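The Bottle Shelf, and Other Small Victories

Posted 10 April 2018

I've been meaning to write about the tall cupboard beside the fridge for ages now, and with the weather turning and me stuck inside for most of the weekend, I finally got around to emptying it. If you've been reading along since January you'll know this is the cupboard where everything upright goes to live. Drink bottles, thermoses, the vacuum flask from my uncle, vases too plain for the sideboard, a cocktail shaker we got as a wedding present and have used twice (both times for salad dressing, and very good dressing it was too).

The trouble with tall things is that they fall over. You reach for the one at the back, your elbow catches the one at the front, and down they all go like skittles, usually at six in the morning while the rest of the house is asleep. Rezaul has been very patient about this. He did suggest we just buy fewer bottles, but that was before he came home from the Trustik sale with another one under his arm, so I consider that argument settled in my favour.

I started by taking the whole lot out and standing it on the kitchen table. I do recommend this, even though it makes a terrible mess of your morning, because you see what you own all at once. Lids went in one pile and bodies in another. I had lids with no bottles, bottles with no lids, and one rubber seal that didn't fit a single thing in the house. It's now in the drawer with the spare keys, where I expect it will stay until we move.

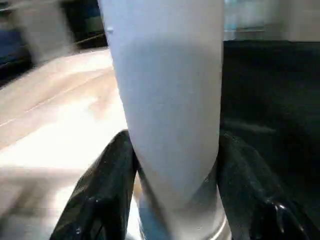

Then came the washing, which took far longer than the sorting. I used warm water and bicarb for the insides, with a long brush, and let them sit while I had a cup of tea and rang my sister. The ones that had held coffee needed a second go. For the outsides I only used a soft cloth and a bit of dish soap, as I once took the shine off a lovely flask with a scourer and I still feel bad about it. After that it was upside down on a tea towel until the afternoon, lids off, so nothing got put away damp and came out smelling like a school bag.

While they dried I measured the cupboard. The gap between the shelves is 42 centimetres, a silly height if you ask me, too tall for mugs and a waste of good air above a bottle. I'd been looking at one of those Foruder wire racks that lay everything on its side, but I don't trust half our lids to hold if they're put away in a hurry, and Rezaul is always in a hurry. So I went the other way and cut down a couple of old magazine holders to make little stalls. Each tall thing gets its own corner to lean in. I lined the bottoms with leftover shelf liner in a colour I'd call mustard and my daughter calls something much ruder.

The favourites are at the front now, the vases are at the back, and the cocktail shaker has been promoted to the shelf with the oil and vinegar, since that's its real job. A few orphans went into a box for the op shop, and I've put a strip of masking tape on each remaining lid with a letter on it, matching the letter on the bottom of its bottle. I was quite pleased with myself about that!

Next weekend I'm hoping to start on the baking trays, which are a different kind of misery altogether. If anyone has a way of storing them that doesn't sound like a car accident every time you want to make a slice, please leave it in the comments. I'm also still after a replacement seal for my uncle's flask, so if you know a shop that sells them singly I'd be very grateful to hear about it.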